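Drumum Playtest Records

Session and combat records from the playtest of Bresis, a two-player hex-and-counter game on a river campaign. Files are comma-separated text, UTF-8, with one header row each.

Maintainer: Tegan Whitcombe
Game design and rules questions: Wendelin Brunner

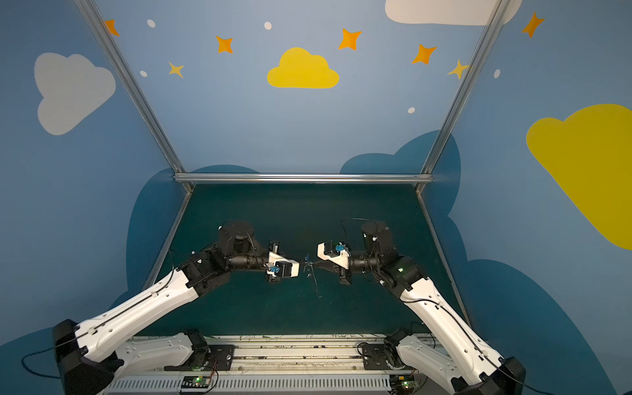
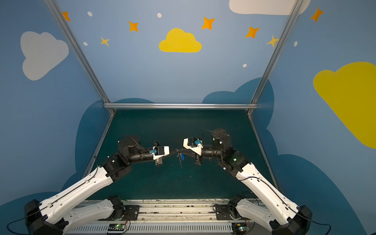
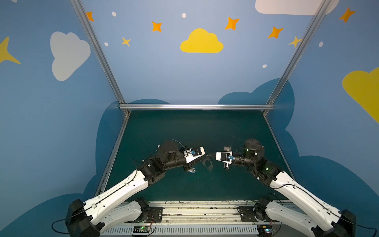
Figures 1 to 3. Two robot arms reaching over the work surface, grippers near the middle.

Contents

sessions.csv: one row per playing, 98 rows
combats.csv: one row per resolved combat, 2,460 rows
queries.csv: rules questions raised during play, over 60 rows
testers.csv: one row per tester, 21 rows, no names
hexes.csv: hex number, terrain code, river sides, road flag
rules_changes.txt: wording changes between rules drafts, oldest first

Session fields

session_id: integer, not reused. Gaps are sessions withdrawn by a tester.
draft: rules draft in force, D1 to D6.
scenario: CROSSING, ROADS or CAMPAIGN.
side_a, side_b: tester ids. The same id in both fields means solitaire play.
turns_played: last turn completed. A turn abandoned partway is not counted.
ended: VP (victory points), CONCEDE or TIME.
minutes: playing time without setup. Blank if not recorded.
margin: side A victory points minus side B victory points at the end.

Combat fields

combat_id, session_id, turn
hex: defender's hex, four digits, matching hexes.csv.
att_strength, def_strength: printed strength totals before modifiers.
column: odds column used after all shifts.
shift_terrain, shift_leader, shift_supply: signed integers. Positive favors the attacker.
die: 1 to 6. Blank where the tester wrote only the result.
result: code from the combat table of the draft in force.

Join combats.csv to sessions.csv before comparing results. The meaning of DR changed in D4. Up to D3 it is a one-hex retreat; from D4 on it is a retreat of one or two hexes at the owner's choice, and a unit that stops after one hex flips to its reduced side.

Collection

Testers filled in a paper log sheet during play and sent it in afterward. Sheets were typed up by Whitcombe and checked against the combat table by a script. When the odds column did not follow from the recorded strengths and shifts, the row was kept as written and check_flag set to 1. No row was corrected by guesswork. Solitaire sessions played on the Stelmakh module were exported from its log and have check_flag blank, as the module computes the column itself.

The Sovik map, used in D1 and D2, has a different hex grid east of the river. Hex numbers from those drafts were converted with a lookup table. Where an old hex straddled two new ones, the western hex was used. Any count of combats by terrain near the east bank should leave out D1 and D2.

Known problems

Drafts are not evenly covered. D5 has the most sessions and D3 the fewest. D3 was replaced in August after the supply rule failed in CAMPAIGN, and most groups never played it.

Testers who write down every die roll are also the slower players. The minutes field and the completeness of the die field are related, and neither should be used to stand in for the other.

CONCEDE was sometimes recorded when both players agreed to stop for the evening. From D4 the log sheet has a separate box for this and the field can be trusted. Before D4 treat CONCEDE and TIME as one category.

shift_leader is blank in D1, which had no leaders. Blank is not zero. In later drafts zero means a leader was present and gave no shift, or that no leader was present; the sheet does not separate the two.

Suitable uses

Checking the spread of combat results by column within one draft. Comparing scenario length between D4, D5 and D6. Looking up how a rules query was answered and which wording came out of it.

The margin field should not be used to rate players. Sides were not assigned at random, and most pairs kept the same side through several sessions.

Versions

1.0: sessions and combats for D1 to D4
1.1: D5 added, hexes.csv added
1.2: D6 added, check_flag added for all drafts, two duplicate sessions removed
1.3: queries.csv answers brought into line with the final rules numbering

Use and credit

Free to copy and reuse with credit to the Drumum Playtest Records. The map artwork and counter sheets are not included and are not covered. Send corrections to the maintainer with the session_id and, for a combat, the combat_id.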